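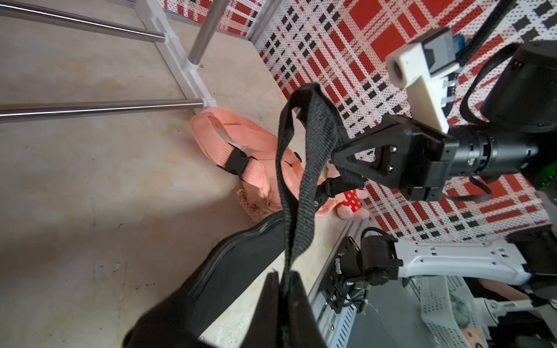

Posted by brurkis_m in Storage and Small Spaces, December 18, 2018

Home | Forums | New posts | Members | Search | Log in

We use cookies to keep you logged in. By staying on this site you accept this.

Subject: Bags with straps, hang them or lay them down?

Hello all. I am putting order in the bags at our place and I would like some opinions. The black fabric one has a long woven strap, and every time I put it on a shelf the strap goes over the edge and pulls other things with it. There is also a peach harness with black buckles which lies on the tile floor next to the plush toy, and I have no good place for it either.

My idea is to hang everything with a strap in the small closet. My sister says that hanging makes the straps long and the bag loses its form. Who is right?

guvico77 wrote:
Hang them. I hang mine since August and the straps are the same length as before. The important thing is that the bag is empty. If you leave a water bottle and a power bank inside, then of course something will stretch.

wegener_north wrote:
I do not agree completely. Woven straps are fine on a hook, but a soft bag gets a fold where it hangs, and with time the fold stays. I lay mine flat in a drawer with the strap put inside the bag. The zipper must be closed, otherwise it catches the lining of the next bag.

brurkis_m wrote:
A drawer I do not have, this is the problem. I have the closet with perforated panels and a rail. I tried it with the white waist bag first and I like how it looks.

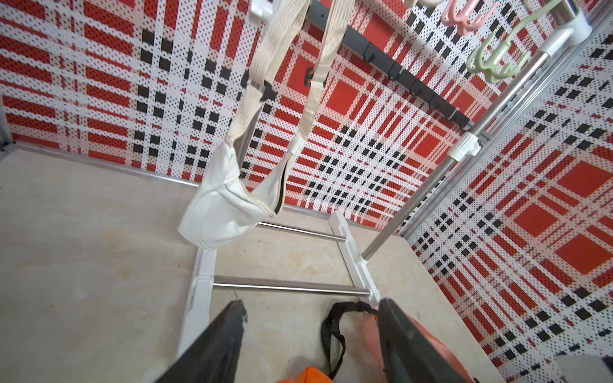 White waist bag hanging, plaid panels behind.

guvico77 wrote:
Very nice panels! With this pattern you don't even need to paint. I would put the light bags in the middle and keep the small black hooks at the back for keys and thin things.

vovier wrote:
Please check how much your hooks can hold. I bought plastic ones which were sold for up to 300 grams, and I believed it. One came down in the night with a full bag and I thought that somebody was in the apartment. For an empty waist bag there is no danger, mine is 150 grams on the kitchen scale.

wegener_north wrote:
The white one worries me more for dust than for stretching. White fabric in an open closet becomes gray on top, along the zipper. I would put a cotton pillowcase over it if you use it only in summer.

guvico77 wrote:
A pillowcase over every bag, and then you must open 14 pillowcases to find the one you want. No thank you.

wegener_north wrote:
I said the white one, not every bag.

vovier wrote:
For the harness: close the buckles before you hang it. When they are open, the loops turn around each other and you lose five minutes each time. Mine hangs near the door, by the widest loop.

brurkis_m wrote:
Thank you, the closed buckles I did not think of. I will hang the harness and the white bag, and for the black one I will try 2 weeks on a hook with the strap doubled. Does somebody know how to wash the plush toy's polka-dot clothes without the red going into the wash? Or should I ask this in the laundry section?

vovier wrote:
Laundry section, but cold water and alone.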